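The Second Life of the Gingham Tablecloth

It begins with a spoon. You come home with your arms full, the phone is ringing, the mail is in your teeth, and the nearest flat surface happens to be the table. Down goes the spoon you used for the baby's medicine or the yogurt you ate in the car. By supper it has been joined by a phone, a box, a receipt, one glove. By the end of the week you are eating over the sink like a raccoon.

I have lived with this problem for most of my adult life and have tried the usual remedies. I bought a bowl for the keys, and the bowl filled up with batteries. I bought a second bowl for the batteries. At one point I owned a tray whose only job was to hold the two bowls, and the tray took up so much of the table that we had to move the salt.

Then, in March, I went to see Reto Frei, who has strong feelings about tablecloths.

Frei runs a small household shop in Falosau called Pichler, named for the previous owner because repainting the sign would have cost 700 and he didn't feel like it. He sells brushes, enamel pans, clothespins, folding screens and a great deal of checked cotton. He is a tall, mournful man who speaks of stain removal the way other people speak of the sea. Around 2,000 yards of gingham go out of his door in a good year, he told me, most of it red.

"People think it is for picnics," he said. "It is for shame."

His theory goes like this. A bare table forgives everything. Its surface is one plain color, so your eye slides over whatever has been left there and calls it furniture. Put down a checked cloth and every object becomes an offense against geometry. A phone crosses the lines. A spoon at a slant looks drunk. You can't leave a tube of toothpaste on gingham without feeling that the gingham has noticed.

I said that most people probably didn't leave toothpaste on the table.

Frei looked at me for a while and then said that in his experience toothpaste was second only to scissors.

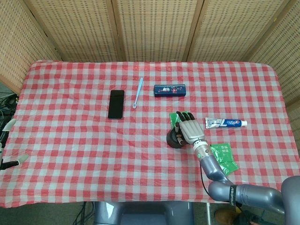
He has a point about toothpaste. It is the great wanderer of the household. It comes home in a box, and the box ought to go straight in the trash, but the box is handsome and has something printed on it, so it stays. The tube comes out and goes its own way. For several days you own both, and neither is where the toothbrush is. I have found toothpaste in my coat. I have found it in the vegetable drawer, during a heat wave, and the person responsible stood by the decision.

The phone is a different sort of guest. It has no proper place at all, so it can never be put away, only put down. Frei's advice on phones is to give them a square. He means this literally: pick a group of checks near the corner of the cloth and tell the family that the phones go there. I tried it. My daughter put hers in the square for 6 minutes, which I'm told is a regional record.

As for the small plastic spoon, every home has one and no home bought it. It is too flimsy for soup and too good to throw out. It lives in the drawer with the rubber bands, and it comes out when all the proper spoons are in the dishwasher, and then it lies about on the table looking as if it has been waiting for someone to ask it a question.

The other half of Frei's method is the screen. He likes a folding one, woven bamboo for preference, opened out behind the table so that it closes in the back and the sides. I had always taken such screens for something you undressed behind in old movies. Frei uses them as walls. With a screen up, he says, the table stops being part of the room and becomes a place with borders, and anything that comes inside the borders has to show its papers.

It also hides the rest of the room, and I suspect this accounts for a good share of its success. I stood one up at home and felt immediately that I lived in a cleaner house. The ironing was still on the chair. I just couldn't see the chair.

There are drawbacks. A screen of this kind takes up more floor than you expect, since the side panels have to angle in or the whole thing goes over. Woven slats collect dust in a way that only a soft brush will fix (Pichler stocks one, Frei mentioned, and then mentioned again). Cats regard bamboo as a gift. And the cloth itself wrinkles. You smooth it in the morning and by lunch it has ripples along the front, where everyone leans, and the straight lines you were counting on to shame your family have gone soft and started to look sympathetic.

Frei irons his every evening. I asked whether there was a way around that, and he named a spray called Fulov in the tone of a man naming a cousin in prison. A rival shop, Hivbridge, sells a wipe-clean version of the cloth that never creases. He wouldn't discuss it.

I have kept the gingham on for seven weeks now. The table is better than it was. It is cleared once a day, usually by me, usually just before supper, and the clearing goes faster because the things show up so plainly against the red. The receipts have moved to the windowsill. The glove is still single.

The two bowls are in the hall closet, on the tray, and as of this morning there was a spoon in one of them.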